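Skip to main content
Features | Land and Water

The Water Under Brametier Ridge

A limestone quarry wants to go deeper. The farms below it want to know what that will do to their wells.

5 August 2025

The road from Gorkivo to the quarry gate climbs for seven miles through hayfields and second-growth oak. Most of the houses along it have a well in the side yard, usually under a concrete cap with a plastic lid. There is no town water past the grain elevator and there never has been. People who live up here get their water from the same gray limestone that Kusuma Aggregate has been blasting and hauling away for two generations.

The company now wants to mine below the water table. Its application to the county covers 85 acres of the existing site on Brametier Ridge and would take the floor of the pit down far enough that pumps would have to run all year to keep it dry. The water would be sent through a settling pond and released into the Nollar, a small river that runs past the lower edge of the property and through the middle of Gorkivo.

Up to now the quarry has worked the dry rock. That is the main reason it has had few serious fights with its neighbors. There have been complaints over dust, over trucks before six in the morning, and over a crack in a church foundation that was never traced to anything. Water is a different matter. A truck schedule can be changed in an afternoon. A well that goes dry in limestone may not come back for years after the pumps stop, and the household that depends on it has to do something by dinnertime.
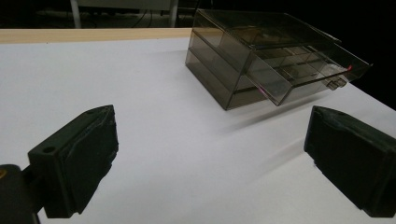 Limestone on the ridge lies in flat beds, with thin seams of shale between them. The upper beds drain quickly after rain and are mostly dry by late summer. The lower ones hold water all year, and the house wells reach down into those. The two are less separate than a map in a permit file makes them look. A small plastic organizer, with its upper drawer pulled partway out, gives a fair idea of how the beds are stacked, and of what the company has been doing so far, which is emptying the top drawer. The new application is for the one underneath. In plastic the two drawers have nothing to do with each other. In rock, the joints run down through both, and water follows them.

Kusuma's consultants drilled 13 monitoring wells for the application. Their report predicts that water levels will fall sharply inside the property line, and much less beyond it. It says that most house wells nearby have enough depth to absorb the change. Where they don't, the company offers to deepen the well or drill a new one, provided the owner can show that the quarry caused the problem.

That last condition gets the most attention in kitchens along the ridge road. To show that a well has dropped, an owner needs to know where it stood before. Few do. The driller's log, if it still exists, gives the level on the day the hole was finished. Some of the older wells have no log at all. Lowering a tape down a well costs little, but one reading in a wet spring says almost nothing, and the record has to cover at least one dry season to be of use in an argument.

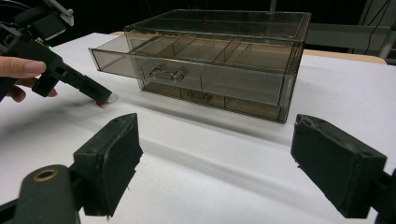
The company's model treats the limestone as one more or less even body, with water moving through it at a steady pace in every direction. Hydrologists use that kind of model all the time, and over a large enough area it works well. Over a few farms it can go wrong. The ridge is broken by old faults, some packed with clay and some wide open, and these may cut the groundwater into blocks. A clear drawer with divider panels in it, three of them standing between the compartments, looks from a distance like one open space. What is taken from one compartment leaves the next one as it was. If the ridge is built that way, some families close to the pit could notice nothing, and others much farther off, who happen to share a block with the pumps, could lose their supply. The report mentions the faults in one paragraph and does not include them in the model.

There are ways to find out. A long pumping test would show which wells react and which stay put. Dye can be put into sinkholes and looked for in springs. Both take time, and the pumping test costs enough that companies rarely offer one unless a permit requires it. The county could require it here. Its planning staff has asked for more information on the faults but has not said what form it should take.

The Nollar raises its own questions. In a dry August the river above town is shallow enough to cross in low boots, and much of what flows in it comes from springs along the foot of the ridge. Pumping could reduce those springs. The company answers that the water it pumps out will go back into the same river, so that the total will change very little. This is probably true for the stretch below the outfall. It does not help the stretch above it, where the springs are, and where the trout go when the rest of the river gets warm. Water that has sat in a pond in the sun is also warmer than water that comes straight out of rock.

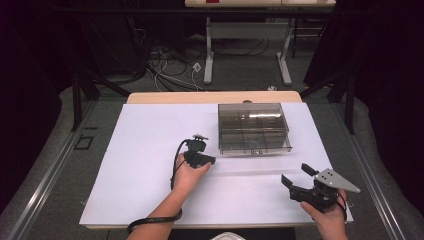 A smoky-gray organizer box on a white sheet, with a small black hand-held device at left.

None of this makes the quarry unpopular across the board. Gorkivo has lost its creamery and its furniture plant, and the quarry still pays a wage that can cover a mortgage. Much of the county's road stone comes from Brametier. If the pit closed, the stone would come by truck from farther away, and the roads would cost more to fix. Several of the households with the most to lose from the pumps also have someone on the payroll, and that has kept the public discussion quieter than the private one.

A petition asking the county to hold off until a full pumping test is done has 600 signatures. A shorter letter, in favor of the expansion, came from hauling firms and two paving contractors. Both are in the file at the county office, where anyone can read them along with the consultants' report and the well maps.

The hearing is set for September. The county can approve the application, turn it down, or approve it with conditions, and people on both sides expect the third. The conditions under discussion include a larger ring of monitoring wells, a temperature limit at the outfall, and a rule that would reverse the burden of proof, so that any well failure within a set distance would be treated as the quarry's doing unless the company could show otherwise. Kusuma has said it can accept the first two. It has not answered on the third.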